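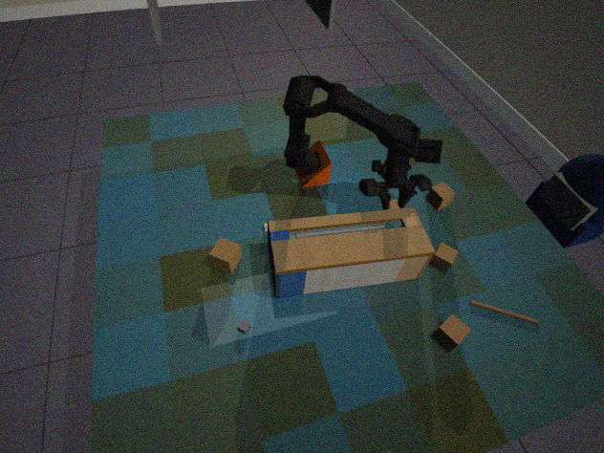 Rendering of a robot arm reaching over a blue and green mat

Sesame Brittle for People Who Won't Tell You What They Want for Their Birthday

Posted 20 September 2022

My sister-in-law Firouzeh has a birthday coming up and I asked her what she wanted, and she said "oh, nothing, I have too much stuff already." So I'm making her sesame brittle. Again. I made it for her last year and she hid it in the cabinet with the cleaning supplies so the kids wouldn't find it, and I have never felt so complimented by anyone in my life.

I love giving food as a present. It doesn't need dusting, it doesn't need a receipt, and if the person hates it they can quietly hand it to a coworker and you'll never hear a word. But a lot of homemade food gifts are a pain! Cookies go stale. Fudge sweats. Jam means sterilizing jars and then lying awake wondering if you sterilized the jars. Brittle sits on the counter in its tin, keeps for ages, and costs next to nothing if you buy the sesame seeds in a big bag and not in one of those sad little spice jars.

I get mine at Granitz, the grocery on the corner past the library, where they keep the bulk bins along the back wall next to the tea. If you go in the morning the bins have just been filled and everything smells toasty. If you go at the end of the day you will be scraping the bottom with the scoop while someone behind you sighs.

What goes in it:

2 cups raw sesame seeds (the pale, hulled ones)
1 cup white sugar
1/2 cup honey
2 tablespoons butter
1/2 teaspoon salt, plus flaky salt for the top
1/4 teaspoon baking soda
A good pinch of ground cardamom

The cardamom came from Tiruwork, who used to live downstairs from us and puts it in her coffee. She tried my first batch, chewed for a very long time, and told me it was nice but it tasted like a granola bar. Rude! (She was right.) With the cardamom it tastes like something you'd pay too much for at a holiday market.

First, get everything out before you turn on the stove. Line a rimmed baking sheet with parchment. Butter a second sheet of parchment, which goes on top later. Find your rolling pin. Mine is always in the wrong drawer, and the year I went looking for it with the candy already poured, I ended up with a two-pound sesame paperweight.

Toast the seeds in a dry skillet over medium heat, stirring the whole time, until they're golden and they start hopping around a bit. Tip them into a bowl right away. They keep cooking in a hot pan, and there is a very small window between golden and bitter. I burned a whole panful this January while arguing on the phone with my cable company, so please learn from me and let it go to voicemail.

Now put the sugar, honey, butter and salt in a heavy pot. Use a bigger pot than you think you need, the mixture foams up. Medium heat, stir until the sugar melts, then clip on a candy thermometer and mostly leave it alone. You're waiting for 300 degrees. Mine usually gets to 303 by the time I've noticed, and that's fine. Much past 310 and the honey starts to taste scorched. It takes me 15 minutes on my stove, but my stove is old and moody, so go by the thermometer.

If you don't have a thermometer, drip a little into a glass of cold water. When the drip goes hard and snaps cleanly you're there. If it bends, keep going.

Take the pot off the heat and stir in the baking soda and cardamom. It'll puff up and go cloudy, which is very satisfying. Then dump in all the seeds and stir like mad. It gets stiff fast. Scrape it onto the lined baking sheet, lay the buttered parchment over the top (butter side down, I have done it the other way and I don't recommend it), and roll it out as thin as you can. Lean on it! Thin brittle is crackly and lovely, and thick brittle is a dental appointment.

Peel off the top parchment, scatter on the flaky salt, and walk away until it's completely cool. If you want tidy diamonds, score it with a greased knife while it's still warm. I like it smashed into shards. My son likes doing the smashing, so that settles that.

A few things people have asked me:

Can you use black sesame? Yes, and it looks gorgeous, but you can't see when it's toasted, so you have to go by smell. I do half and half.

Can you make it without honey? Shahla uses corn syrup and hers is very crisp, a little plainer. She adds orange zest to make up for it. I'd eat either.

Why is mine sticky? It either didn't get hot enough or you made it on a muggy day. You can't really fix it, but sticky brittle chopped up over vanilla ice cream is nobody's idea of a failure. Not at my house, anyway.

How do you clean the pot? Fill it with water, bring it to a boil, and the sugar melts right off. I scrubbed mine with steel wool for years before my mother watched me do it and asked what on earth I was up to.

For wrapping, skip the cellophane bags, the corners of the brittle poke right through them. I save cookie tins all year, and I layer the pieces with wax paper so they don't weld themselves together. Keep it out of the fridge, where it'll go tacky. A strip of masking tape on the lid with the date is not glamorous but I do it anyway, and then I tie some ribbon over the tape.

One batch fills two medium tins with enough left over for whoever had to smell it cooking. I'm giving Firouzeh one, and the other was going to be for my neighbor Manouchehr, who brought in our packages all summer. I say "was" as I've been picking at it the entire time I've been typing this, and the level has dropped to the point where I'd be embarrassed to hand it over. So there's another pan of seeds toasting tomorrow.

If you try it with peanuts or pumpkin seeds or whatever else is in the pantry, leave me a comment and tell me how it went. I have a half-used bag of pistachios and I'm open to suggestions.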